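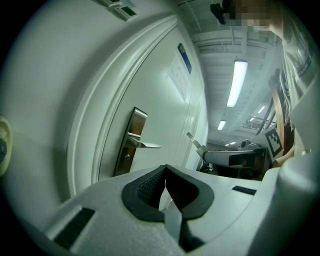
**What kind of handle should go on the doors of a shared workspace?** A lever handle suits most of them, as it can be worked with an elbow or a full hand and needs no grip or twist.

That is the position taken in the revised door schedule for the Mondville building, issued in July by the fit-out contractor Clarura. The schedule covers 54 interior doors on two floors and replaces a mix of knobs, pull bars and older levers with one pattern throughout.

The new standard is a lever on a full backplate, with the keyhole in the same plate. Round knobs are withdrawn from all doors, including storage rooms and the plant room. Pull bars stay only on the two pairs of swing doors at the loading end.

Ah-rin Myung, who drew up the schedule, said the survey found most faults in the latch and the spindle. "The lever drops a few degrees, people push it harder, and the latch wears on one side," she said. "Changing the handle alone does not fix that. The latch case is replaced at the same time."

The parts order comes to 563 items, counting handles, latch cases, strike plates and hinges. Supply is through Trukitz. Hinges are being changed only where the door rubs on the frame. Painted frames will be filled and touched up where the old strike plates were larger than the new ones.

Keys are also being reduced. The building now has 40 different locks in use, several of them with no spare key on record. Under the revised plan, offices keep individual keys, and storage rooms on each floor share one. A master key will be held at the front desk.

The schedule also sets a rule for paper notices. Sheets may be taped to a door face above the handle, clear of the latch edge, and must be removed when out of date. Notices on glazed panels are no longer allowed. Tape that lifts paint is to be replaced with a low-tack type, and the same rule applies to labels on frames.

Unnur Vídalín, the building's operations lead, said work will start on the upper floor and move down in blocks of six doors. Each door will be out of use for under an hour. Rooms with a single entrance will be done before 8 a.m.

Old handles in working order will be boxed and kept for the Tang annex, where the doors take the same spindle size. The annex is not part of the current order.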